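Wrist camera only, or wrist plus overhead? Dishwashing demos
Forum: Manipulation and Teleop > Data collection
Thread started 13 September 2024

sinkside
We are collecting teleoperated demos of dishwashing at a real sink, two arms, one gripper holding the dish and the other holding the sponge. The plan is 1,000 episodes across plates, bowls and cups. We log everything in Drovau and train a single policy on all of it.

My question is about cameras. The wrist views carry most of the detail. They show the grip on the rim and the sponge against the dish, and a good part of the sink behind. What they don't give you is a steady view of the whole job. Is it worth adding an overhead camera now, or should I finish the set the way it is and keep the inputs the same for every episode?

Plate work from the wrist of the holding arm:

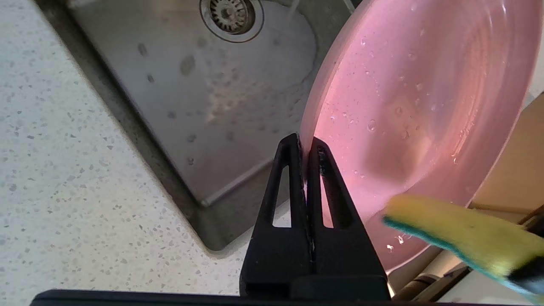 4 min read

The plate episodes are the ones I'm happiest with. The operators pinch the rim, tilt the plate up and bring the sponge across with the other hand. Cups are harder and I have fewer of them. I also haven't settled on how to label the end of an episode. Right now the operator taps a pedal when they think the dish is clean, and they don't agree with each other on what clean means.

torque_and_tea
Add the overhead. We ran a similar job on our Wojcik arms with wrist cameras only, and the policy was fine while the dish was in hand and bad at everything between dishes. It would let go of a bowl and then drift, with nothing in view to tell it where the next one was. We added one fixed camera over the counter and recollected. That part of the problem mostly went away.

Recollecting cost us all of April, so I'd do it before you get any further.

lowgain
I disagree. A fixed camera ties your data to one kitchen. Move the robot to another sink and the overhead view is all new, while the wrist view still looks like a gripper and a plate. If you ever want this to run somewhere else, wrist only is the safer choice, even if the first policy looks worse.

What torque_and_tea describes sounds to me like too few examples of the reach. How many of those episodes started with the arms away from the dishes?

torque_and_tea
Not many, fair point. Most of them started close to the rack. But we did try adding more reaches before we put the camera up, and the gain was small. I don't have a clean comparison to show you, because we changed the gripper pads in the same week.

lowgain
Then it could have been the pads.

torque_and_tea
Could have been. I doubt it.

mbraid
A separate thing, for the first post. Look at reflections before you worry about camera count. Steel basin, running water, shiny plates, and if you have a window nearby the light changes through the day. We sorted our failures by time of day and the late afternoon ones stood out. We now split collection so that each object gets morning and afternoon sessions. Before that we had all our bowls in the morning and all our cups after lunch, and you can guess what the policy learned from that.

Also lock your exposure. Auto exposure on a wrist camera near water jumps all over the place.

sinkside
Thanks, all of this is useful. Exposure is locked, but I have not been splitting objects by time of day. I will start.

On reaches, every episode of ours starts with the dish already in the gripper. So lowgain's question applies to us even more. I could record the pickup as its own task and join the two later, or make each episode longer. The longer ones are hard on operators. After 10 in a row the quality drops and I end up throwing some out.

lowgain
Record it as one episode. Joined tasks have a bad moment at the seam, where neither half has seen the state the other one leaves behind. If people get tired, do shorter blocks and swap operators more often. We stop after 3 long episodes and hand over.

flatcable
I'd go the other way on that. Separate tasks are much easier to clean up. When a pickup goes wrong you throw away only the pickup. You can cover the seam by starting the wash episodes from a spread of grips, including poor ones. We did this on the Gukska bench set and it held up well enough.

What are the cups like? You said they were harder.

sinkside
The rim is short and curved, so there is less to hold, and the finger ends up right where the sponge wants to go. The sponge also gets in the way of the wrist camera for part of the motion. My view from that side is often mostly cup.

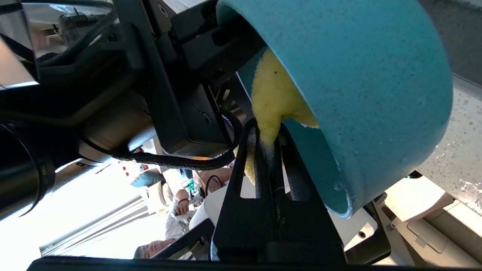 I have been telling operators to grip the rim and keep the open end turned toward the arm so there is at least some view of the inside. Some prefer to hold the cup lower down by the body, which clears the rim but hides more of the work. I have 14 cup episodes done the second way and I'm not sure whether to keep them in.

flatcable
Keep them, but tag the grip. You can drop them from training later if they hurt. You can't get the tag back later without watching everything again, and that is a miserable way to spend an afternoon. I speak from the Flestthorpe set, where we tagged nothing and paid for it.

torque_and_tea
This is my argument for the overhead again, by the way. When the cup fills the wrist view, the other camera can still tell you where the arms are.

lowgain
Joint positions tell you where the arms are. That is already in the log.

torque_and_tea
They don't tell you where the next cup is.

mbraid
You could record the overhead and leave it out of training at first. Storage is cheap compared with operator time. Train with it and without it on the same episodes and you will have the comparison neither of you has.

lowgain
No objection to that. Check the sync between the cameras before you start, though. We had one stream running late for weeks and only noticed when someone played the two side by side.

flatcable
On the pedal question from the first post: give the operators a fixed rule that doesn't depend on taste. Ours is one full pass inside, one full pass outside, then rinse. Some dishes come out dirty by that rule. The labels agree with each other, though, and you can train a separate check for clean later.

sinkside
OK. I'm going to do it mbraid's way, with the overhead recorded from the next session on and kept out of the first training run. Pickup goes in as a separate task for now, with the grip tagged on every episode. I'll also record a small batch of full-length episodes so I can see how bad the seam is.

For the pedal I'll use flatcable's rule, but for cups I may need two passes inside. Does anyone have a good way to mark the change from inside to outside, or do you leave that out of the labels?

flatcable
We leave it out. If you want it, have the operator say it out loud and pull it from the audio afterward. A second pedal was too much for people who already had both hands busy.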